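Household sorting (robotics)

Household sorting is the task of putting mixed objects from a table into the right containers. It is used as a test of whether machines can do chores at home. Bottles, cloth and packaging all ask for a different grip. 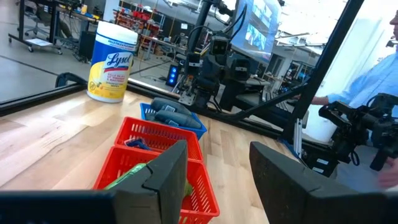
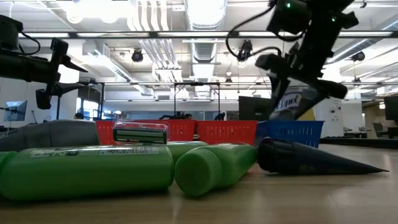

Red and blue baskets on a wooden tabletop, with a robotic arm.

Octavio Cuervo has objected that sorting is too easy a measure – a home, he wrote, also has stairs, pets and drawers that stick. The Druvbridge trial of August used 11 objects and 3 baskets.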